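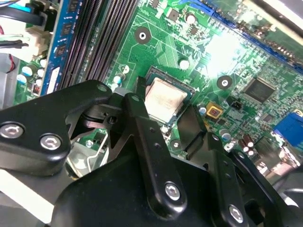
I have put off cleaning the old desktop for so long that I'd stopped hearing the fan. Then my sister-in-law's kids came over and one of them asked if it was supposed to sound like a hair dryer, and I couldn't un-hear it after that. So the side panel came off, and the cooler came off, and there was the processor with that dull, streaky film of old thermal paste smeared over the silver top. I had already been at it with a dry paper towel at one point, and all a dry paper towel does is push the stuff into new places. Lesson learned (again, I'm pretty sure I learned it last time too).

Anyway! What works for me is isopropyl alcohol, the strong kind, and coffee filters. They don't shed fuzz everywhere the way tissues do. I dampen a folded corner, lay it on the metal for a few seconds and wipe from the outside edge toward the middle so nothing gets shoved down into the socket. Then a clean corner, then another one. It took me 9 filters, which seems like a lot for something smaller than a saltine, but we only drink tea now and I had a pack of 200 sitting in the pantry doing nothing.

The bottom of the cooler had the same crust on it, only worse. I used an old plastic gift card from Vivstead to scrape off the thick part. There was still a dollar and change on it, I think. Oh well.

For the new paste I bought a little tube of Dewulf, mostly because the shop had it by the register. People have such strong feelings about this! I read a forum thread about whether you should do a dot, a line or an X, and it had over 1,000 replies, and some of those folks were not being nice to each other. I did a dot. A pea-sized one, or maybe a lentil and a half. You set the cooler straight down on top and it spreads itself, and then you tighten the screws a little at a time, corner to opposite corner.

While everything was open I went after the dust too. I took the whole case out to the back steps and used canned air in short bursts — hold the fan blades still with a finger when you do this, please — and a soft makeup brush for the corners. The Onico case is a pretty decent one to clean, with a front filter that slides out, but I must have forgotten that filter existed because it had turned into felt. I rinsed it in the sink and propped it against the dish rack to dry. My husband asked if it was part of the air fryer.

I also meant to add more memory while I was in there and then remembered I'd never ordered it. It's been in my Brovima cart since last August. Still is.

Putting it back together took longer than taking it apart. I plugged the fan cable in, closed it up, found a screw on the table, opened it up, and found out the screw was from the side panel I was holding. The whole job ate up most of an afternoon, and then I had to wipe down the dining table before anybody could eat on it.

It's so much quieter now. I can hear the refrigerator from my desk, and I think that might need looking at next.

Posted 30 May 2024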